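Wokotport Gripper Comparison Set
Data card, revision 5

Summary

This data set was prepared by the Brostamico laboratory in order to compare two styles of printed gripper finger on a two-armed bench robot. It holds 300 recorded attempts at small assembly and handling tasks, together with the settings used for each arm. The set was collected during June and is released for research and teaching.

The comparison was requested by the Laitinen workshop, which maintains the arms and wished to know whether the ribbed finger could replace the earlier solid one in daily use. The records should be read with that question in mind. They were not planned as a general test of robot skill, and the range of objects is narrow.

Contents

Each record contains the following:

- video from a small camera mounted at the wrist of each arm
- joint positions and gripper opening for both arms
- the commanded position sent by the operator at each step
- a plain text note giving the finger style, the task and the result

Video and joint data share one clock. Where a video stream was interrupted for more than 400 milliseconds, the record has been kept but its note carries the word "gap". Users who train on video should remove these records or treat them separately.

Hardware

Both arms are of the same pattern and run the Atum controller. The finger styles are:

Style A: solid printed finger with a flat rubber face.
Style B: ribbed flexible finger, printed in orange, with a black outer edge.

Both styles fit the same white printed bracket, and a change of fingers does not require the wrist camera to be moved. The camera mount was checked at each change all the same, and the offset is stored in the settings file. Gripping force was limited in software to 15 newtons for both styles.

Tasks

Three tasks are included. In the first, a short peg is placed in a hole in a printed disc. In the second, the peg is drawn out again and set down on the bench. In the third, one arm steadies the disc while the other turns it. The operator controlled both arms by hand throughout; no record was produced by a trained policy.

The bench was not cleared between tasks. Tools and other items were left where they lay, and their positions vary from one record to the next. Users should not assume a fixed background.

Results in brief

Style B lost its hold on the peg less often than Style A, and operators reported that it was more forgiving when the approach was slightly off line. It was also slower to settle after closing, and the tip could bend sideways when pushed against the disc. Style A gave the more repeatable position once a firm hold had been gained. Full results for each task are given in the results file.

Known limits

- The housing of the gripper covers part of the lower view from the wrist camera and can hide the near side of the disc.
- Lighting was not controlled, and shadows on the bench differ between records.
- Results were marked by the operator at the time and were not checked by a second person. A small number are likely to be wrong.
- Only one size of peg was used.

Wrist camera views

Green disc and black peg, with Style B fingers fitted. 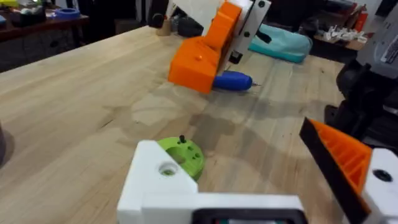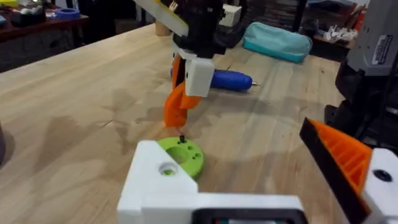

Comments received

Hertta Aaltonen wrote that the force limit deserves a closer look before anyone chooses between the two styles. In her view a limit set equally for both does not treat them equally, as a flexible finger spends part of its closing force on bending and the solid one does not. She asked that the next revision include a short run at a higher limit for Style B, and that the motor current be stored with the joint positions - at present it is discarded by the controller after each attempt. She also asked whether the settling time was measured from the close command or from first contact, as the results file gives only a single figure.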